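Comparte esta nota · 5 compartidos · 0 comentarios

NOTA DE PRENSA

Sovier abre en marzo su sala de mesas blancas para preparar, ordenar y empaquetar

La firma estrena Fendier, una línea de tableros blancos de gran superficie pensada para talleres pequeños, cocinas de obrador y quien trabaja en casa. Puertas abiertas todo el mes. Entrada libre.

Marzo. Sovier presenta Fendier, su nueva línea de mesas de trabajo, y lo hace con sala propia: un local a pie de calle donde las mesas se prueban. Con cajas, con papel, con masa, con lo que traiga cada uno. Nada de catálogo colgado en la pared. Se llega, se ocupa una mesa, se trabaja un rato y se pregunta lo que haga falta.

La sala se llama Wimov. Antes fue almacén de telas y conserva el suelo de entonces, con sus desniveles, que han obligado a calzar alguna pata. Techos altos, luz de tarde por el lado del patio. Dentro, una idea sencilla: mesas grandes, blancas y despejadas, y todo lo demás en estanterías aparte.

Por qué blanco

Pregunta que se repite desde que empezaron las pruebas. El blanco se ensucia, sí. Y precisamente por eso gusta a quien empaqueta o prepara pedidos: una grapa se ve, un tornillo pequeño se ve, un resto de cola se ve antes de que acabe pegado a la caja siguiente. En los tableros oscuros de la línea anterior pasaba lo contrario, y las quejas llegaban siempre por lo mismo – piezas menudas perdidas encima de la propia mesa.

Acabado satinado, para que la lámpara no deslumbre. Cantos redondeados. Sin ranuras ni juntas en la superficie de trabajo, que es donde se queda la harina, el polvo de lijar y la purpurina (sobre todo la purpurina, según los talleres de manualidades que han pasado por Wimov).

El tablero se limpia con paño húmedo y jabón neutro. Para adhesivos, rasqueta de plástico y paciencia. Estropajo metálico no, en ningún caso, y disolventes tampoco: la garantía no los cubre.

De dónde sale

Fendier no nace de un día para otro. El año pasado Sovier repartió 154 mesas de prueba entre obradores, encuadernadores, tiendas con venta por correo y algún domicilio particular. Se pidió a todos lo mismo: usarla como si fuera suya y devolver una hoja con quejas. Volvieron más de 60 hojas rellenas, casi todas por las dos caras.

Lo más repetido, la altura. A quien empaqueta de pie la mesa le quedaba baja. A quien recorta sentado, alta. De ahí la pata regulable, con cinco posiciones marcadas y sin herramienta. Segunda queja, el borde: demasiado vivo en el antebrazo tras varias horas. Corregido. Tercera, el sitio donde dejar las tijeras, el rollo de cinta y el cúter sin que acaben bajo el papel. Para eso hay ahora un carril lateral que se engancha y se quita, y que se vende suelto.

Hubo peticiones que se quedaron fuera. Un cajón bajo el tablero, por ejemplo, muy pedido, pero que robaba espacio a las rodillas y hacía vibrar el conjunto. También una versión con ruedas, que sigue en estudio y no saldrá este año. Y colores. De momento solo blanco.

Lo que se hará en la sala

Programa abierto, sin inscripción salvo para grupos. Mañanas para profesionales, tardes para todo el mundo. Las actividades previstas son estas:

Empaquetado de pedidos. Cómo repartir la mesa: material a un lado, caja en el centro, salida al otro. Parece obvio y casi nadie lo tiene así en su taller. Papel de relleno, cierre, etiqueta. Se puede traer producto propio.

Orden de piezas pequeñas. Botones, herrajes, abalorios, tornillería. Se vuelca, se clasifica, se guarda. Conviene traer los botes de casa para ver si caben en el carril.

Masa y obrador. Sesión de amasado sobre tablero limpio, con harina a discrección. Delantal no incluido.

Encolado y montaje. Cola blanca, cartón, cartón pluma y espuma. La actividad más sucia del programa, y la que más preguntas sobre limpieza genera. Se trabaja siempre con el tablero vacío alrededor y se repasa al acabar. 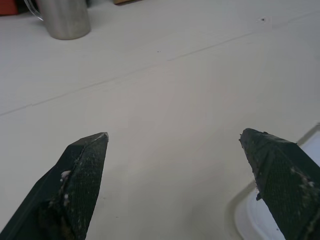
Limpieza y mantenimiento

Al final de cada tarde se vacían las mesas y se limpian a la vista del público. Quien quiera puede quedarse y hacerlo con el equipo. La rutina es corta: retirar lo grande con la mano, barrer el polvo con cepillo blando hacia un solo lado, paño húmedo, paño seco. Las gotas de cola se dejan endurecer y se levantan con la rasqueta, casi en plano. Insistir en húmedo las extiende y luego cuesta el doble.

Se limpian también las herramientas y cualquier superficie que vaya a tocar material. Los restos blancos sobre el tablero blanco engañan: miga de espuma, polvo de yeso, harina. Truco del equipo de sala, luz baja y de lado, y pasar la palma.

Accesorios y fabricación

Junto a las mesas, Sovier enseña por primera vez Sezer, la gama de accesorios: el carril ya citado, un portarrollos para papel de embalar, una bandeja para recortes y una lámpara de brazo. Todo se engancha al canto, sin taladrar. Las piezas sirven también para la línea anterior, aunque en los modelos más viejos hace falta un suplemento que se entrega gratis en la sala a quien lo pida.

La primera tirada de Fendier es de 1016 unidades. Se montan por encargo, así que el plazo depende de la cola de pedidos y se comunica al reservar. La mesa viaja desmontada, en un solo bulto, con las patas bajo el tablero y protección de cartón en las esquinas. Plástico, el mínimo: una bolsa para la tornillería.

Montaje entre dos personas, recomendado. Una sola puede, pero el tablero es ancho y se agarra mal en pasillos estrechos. Medir la puerta antes de pedir, por favor. En las pruebas hubo que devolver alguna mesa por eso mismo.

Repuestos

Patas, tacos y carriles se pueden pedir por separado y sin mínimo. El tablero tambien, para quien prefiera cambiarlo cuando esté muy marcado y seguir con la misma estructura. Sovier recoge el viejo si está limpio y seco.

Información práctica

Wimov abre durante todo marzo, de 10:00 a 14:00 para profesionales y de 16:30 a 20:00 para público general. Entrada libre hasta completar las mesas. Grupos y escuelas, con aviso previo por correo. Acceso a pie de calle, sin escalones. Para carga y descarga de material, puerta del patio, solo por las mañanas.

Medios: hay imágenes en alta de las mesas y de la sala, además de fichas técnicas en PDF. Para grabar durante las actividades basta con avisar el día antes. Visitas fuera de horario, posibles a primera hora – consultar.

Sobre Sovier

Sovier diseña y monta mobiliario de trabajo para espacios pequeños: mesas, bancos y estanterías bajas. Vende directamente y a través de tiendas de suministro para talleres. Fendier es su segunda línea de mesas y sustituirá de forma gradual a la anterior, de la que se mantendrán los repuestos.

Contacto de prensa: Sovier, departamento de comunicación. Se responde por las mañanas.

© Sovier. Todos los derechos reservados · Contacto · Aviso legal · Volver arriba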